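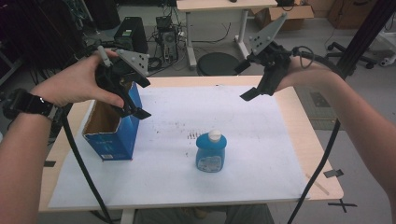 We're looking for people to come to Lenirton and put bottles into boxes for us, and we'd be very glad to hear from you, whether you've packed parcels for a living or never do more than unload the weekly shop. Each person works seated or standing at a table covered with a big sheet of white paper, with one item and one open carton to begin with, such as the blue bottle with the white cap and the blue cardboard box beside it. There's a stool if you'd like one, and you can change your mind about it as often as you please.

The study is run by the packing team at Vudora and it concerns something very ordinary: how people pick up a household bottle, turn it, and get it into a box that fits it snugly. We have 112 places to fill before the end of December. A fair few have gone already (thank you to everyone who passed the last notice round their choir or allotment society — it made a real difference), but there are plenty left, mornings especially.

## What you'd be doing

You'll come for one session of two hours, with a proper tea break in the middle. Nhyira Dramani will meet you at the door, show you where to hang your coat and sit with you while you have a first go. After that it's the same small job done over and over at your own speed: pick up the bottle, put it in the box, take it out, set everything back on the table and start again. Some people find it soothing and some find it a bit dull by the end, and it seems only fair to tell you so.

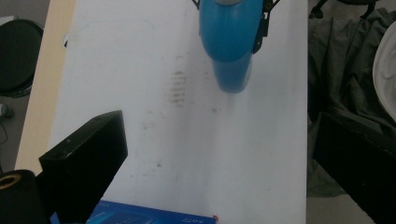

Later in the session you'll be asked to try it from a different starting place, so the box might be lying down or the bottle might be on the wrong side for you. Drop it, fumble it, put it in upside down and have to begin again; all of that is useful to us and none of it is marked. We aren't timing you. If you're left-handed, please do say so when you write, as we've had far fewer left-handed people than we'd like.

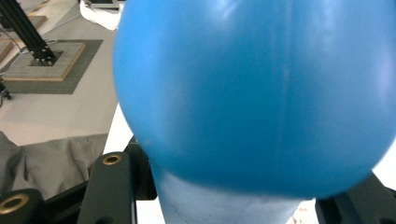
## Who can take part

- Anyone aged 18 or over
- You should be comfortable using both hands at table height for short spells
- Glasses, hearing aids and wristwatches are all fine
- Short or pushed-up sleeves are best, and please leave dangly bracelets at home
- No experience of any kind is needed

If you have a sore wrist or shoulder at the moment, we'd ask you to wait until it has settled down. Do still get in touch, though, and we'll keep your name for the next round.

## Thank you payment and getting here

You'll receive £35 for the session, paid by bank transfer, plus your bus fare if you keep the ticket. The 928 bus stops right outside and there's a little parking behind the building, though it fills up by nine.

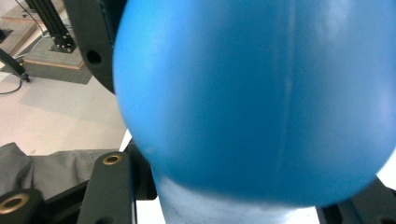 Sessions start at 9.30 am and 1.30 pm, and on Tuesday there is an extra one at 6 pm for people who work in the day. Friends and couples are welcome to book the same slot. You'd each have your own turn at the table, with tea and the comfy chairs for whoever is waiting.

To put your name down, ring the Vudora front desk and ask for Chaimae El Idrissi, or leave a note with her at reception, giving your name, which hand you write with and two or three times that would suit you. She'll ring back to fix a slot. Questions about access, lifts or the room itself can go to Lachlan Drummond on the same number.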